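Wednesday, kitchen table, second mug of tea

Day three with the Drirken gripper kit and my wrists have finally stopped complaining. I promised myself I'd keep proper notes on this one, seeing as I moaned for weeks about the last trial and then couldn't remember a single thing I wanted to say about it. So, notes.

The kit is a pair of hand-held grippers, one for each hand, black with blue pads on the fingertips. You squeeze, they close, and whatever you do gets logged so that a robot arm can have a go at copying it later. Drirken sell the pair for 900 with the software thrown in for a year, and you can rent it through Fleredico at 73 a week, which is what I'm doing. I'm not spending 900 on something I might hate by Friday!

Today was boxes. Small stuff off the table, into a shallow tray of a box, out again, over and over. I started with the power adapter because it's got nice straight sides and I wanted an easy win before lunch.

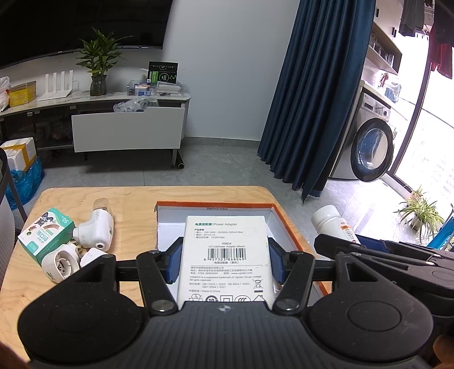 Filed under: Grip and feel

The blue pads are the best bit of the whole thing, no question. They've got a bit of give, so a cardboard box sits between them without my having to squeeze the life out of it, and I can feel through the handle when I've got hold properly. The old Filtbridge set had hard tips and I crushed the corner of a tea box with it (I'm still a bit cross, it was good tea). With these I've not dented a thing so far.

What I don't love is the width. The body is wide and it blocks my view of anything low down, so I keep craning my neck like a heron. Going into a box with both hands is worse, you get the two of them knocking shoulders in the middle and have to back one out and start again. I got better at it by the afternoon - come in from opposite sides, and let one hand wait its turn.

The software counts your attempts for you. I'd done 158 by the time I stopped for a sandwich, and it let me bin the rubbish ones straight away, which the Filtbridge never did. You had to go back in the evening and hunt for them. On the other hand the Drirken app has logged me out twice, and the second time it wanted a code from an email that took ages to turn up. I sat there with a gripper in one hand trying to type with the other thumb. Not dignified.

After lunch I swapped things about and went for a mixed lot: a tin, a pack of cards, the little glass bottle with the white cap. Glass makes me nervous. I put the tray in the middle of the table and shoved the plug-ins and other bits off to the left so I'd stop elbowing them. 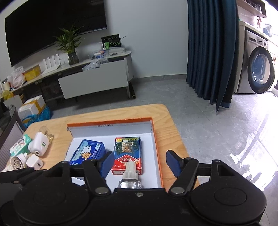

The trick with round things, as far as I can tell, is to open the jaws wider than feels sensible and come in slowly. If I rush, one pad touches first and nudges the thing away from me, and then I'm chasing it round the table. Cards are easier as long as you take them by the narrow sides. The tin I'm undecided about. It wants to be square on to the pads, and my hand never wants to be square on to anything after three o'clock.

Finished on 412 for the day, my best yet, and I reckon I binned fewer than yesterday although I forgot to write yesterday's down. Of course I did.

Things to ask Fleredico when I ring:
Can I keep the kit one more week at the same price?
Do spare pads come in the box or are they extra?
Is there a wrist strap? The handbook mentions one and I've got no strap.
Why does the app hate me?

I'm still wondering about the Esteban pair as well. They're meant to be slimmer, which would sort out the heron business, but they only come on a twelve-month contract and I can't be doing with that. If the strap turns up and the app behaves I'll probably just stick with these. Tomorrow it's soft things, socks and tea towels, and I need to dig some out of the drawer before bed. Must charge both handles tonight too, the left one was down to its last bar when I packed up.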